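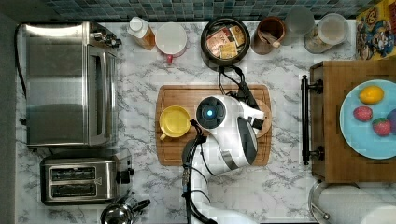 Oiling and Maintaining Wooden Boards

Applies to solid timber cutting boards, bread boards, trivets and coasters. Bamboo is treated the same way but takes up less oil per coat. Boards with a factory lacquer (water beads on a new board and stays beaded) need no oil until the lacquer is sanded off.

Choosing an oil

Food-grade mineral oil is the default. It does not cure, does not go rancid and can be topped up at any time. Tung oil cures to a harder surface but needs several weeks before the board can go back into use. Check the tin: many products sold as tung oil contain solvent and metallic driers. Olive, canola and sunflower oils go sticky and smell stale by the second month.

Board waxes such as Gristel are a blend of mineral oil and beeswax. Use them as a top coat over oil. Applied to bare timber they sit on the surface and wear off at the first few washes.

Preparation

Wash with hot water and a little dish soap, both faces, then stand the board on its long edge overnight. Do not lay it flat on stone or tile to dry. The underside stays damp, the top shrinks, and the board cups.

Sand only if the surface feels furry or the knife marks hold colour. Start at 120 grit, finish at 240, always with the grain. Wipe over with a damp cloth to raise the fibres, let dry, and give one light pass with the 240.

Application

Warm the bottle in a basin of hot tap water. Pour a small pool in the centre and spread it with a lint-free cloth, working out to the edges. End grain takes two or three times as much as the faces. Keep wetting it until it stops going dull.

Leave for 4 hours, wipe off the excess, turn the board and repeat. A new board needs three coats. A board in regular use needs one coat a month, or whenever a few drops of water soak in and leave a dark spot.

A standard kitchen board takes 100 mL for the full first treatment. The 357 mL Tunstall bottle will do three boards with a little left for the rolling pin.

Stains and odours

Onion and garlic: coarse salt and half a lemon, rub, leave ten minutes, rinse.
Beetroot and turmeric: 3% hydrogen peroxide on a cloth, then rinse. Re-oil the area once dry.
Black spots near a crack: usually mould below the surface. Sand to clean timber or discard the board.

Storage

Store on edge in a rack with air on both faces. The Folldale wall rack and the Metex upright both suit; the Metex slots are 53 mm apart and take a thick butcher's block.

Oily cloths

Tung oil rags can self-heat. Spread them flat outdoors to dry, or soak in a bucket of water before they go in the bin.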